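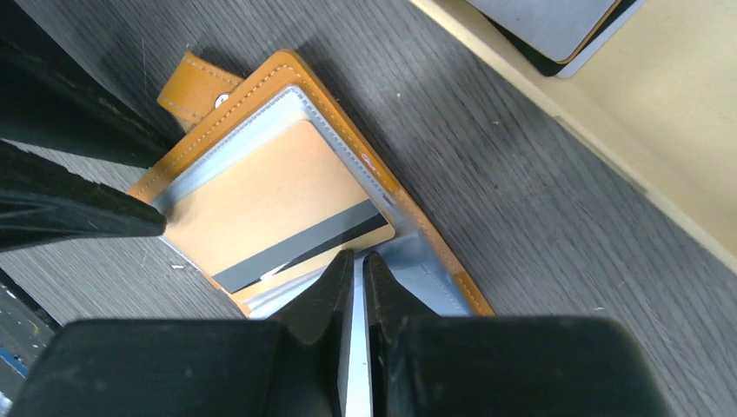

Tan leather bifold wallet, open, with a card in a clear plastic sleeve

A sleeved card wallet is a folding wallet in which payment cards, permits or photographs are kept in clear plastic pages instead of cut leather slots. The pages may be fixed to the cover or supplied as a removable insert. The type is sometimes called a window wallet, although that name is also used for single-pocket holders with one transparent face.

Construction

The cover is usually a single panel of leather or coated fabric, folded once and stitched near the edge. Thread in a lighter shade than the leather is common. Many covers close with a tab and a snap. The tab crosses the open side and must be long enough to close over a filled insert, so makers set its length after the page count is decided.

Pages are cut from flexible plastic film and joined by heat. The weld forms a narrow ridge around the pocket and leaves one side open. A fixed page is bonded or sewn to the cover. A removable insert has a stiff spine strip that slides into a pocket behind the fold.
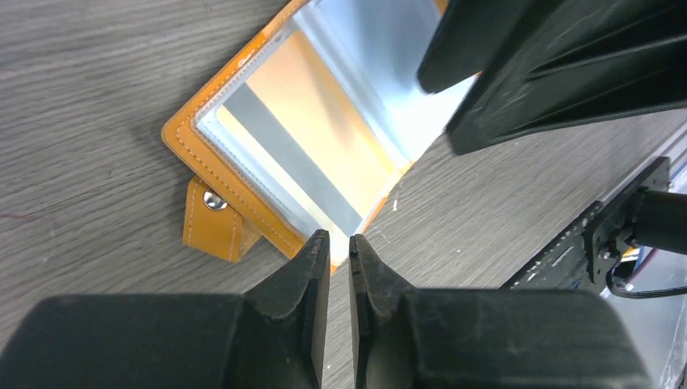
Weld width affects both strength and capacity. A wide weld resists splitting but reduces the usable pocket in a cover of the same size. In the pattern published by the Vigfúsdóttir workshop, the pocket is cut slightly wider than the card and the opening faces the fold, so that the cover holds the card in when the wallet is shut. The Plikano insert places the opening at the top and relies on friction.

Wear

The plastic normally fails before the leather. Typical faults are clouding, curling at the opening and splits that start at a corner of the weld. In a bending trial at Waltencombe, Perrine Besnard and Shahzad Mengal opened and closed 38 filled inserts 1040 times each. Most of the splits they recorded began at the corner nearest the fold. Inserts tested with two cards in each pocket showed the first splits after nearly 200 cycles.

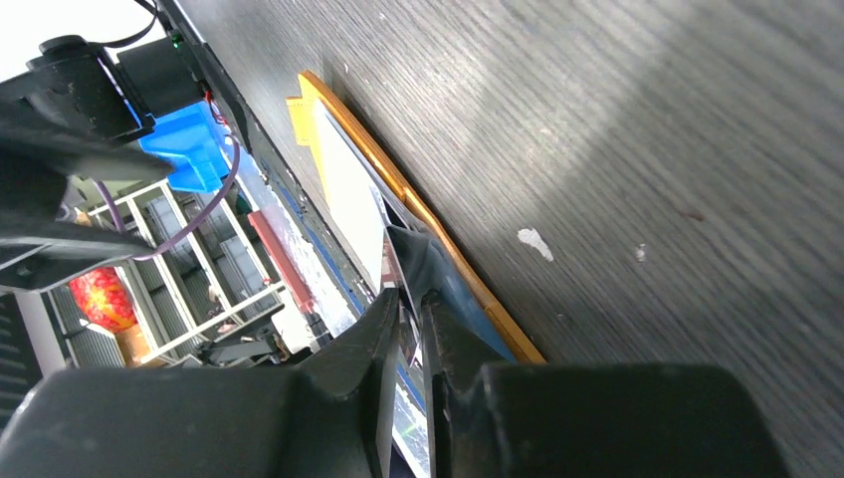

Inspection is carried out with the piece open and flat under even light. Each page is lifted by its free edge and checked along the weld, then the stitching is followed once around the cover. The surface underneath should differ clearly in color from the border being checked. An orange border is easy to trace against a dark gray tabletop, even where the table has a small white blotch of its own. Loose thread ends are trimmed, and lifted welds are marked for replacement of the page.

Cleaning

Plastic pages are wiped with a barely damp cloth and dried before cards are put back. Solvents can cloud the film. Leather conditioner is kept away from the pockets.

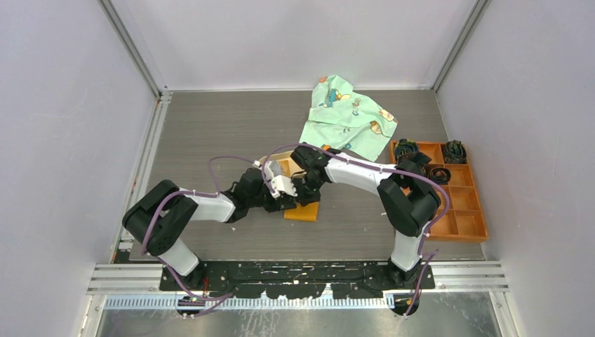
How many cards should one sleeve hold?

One card per sleeve is the usual limit. Two thin cards will often fit back to back, but they stretch the opening and put more load on the corners of the weld.

Related types

Bifold wallet with slots
Badge holder
Grundgate travel folder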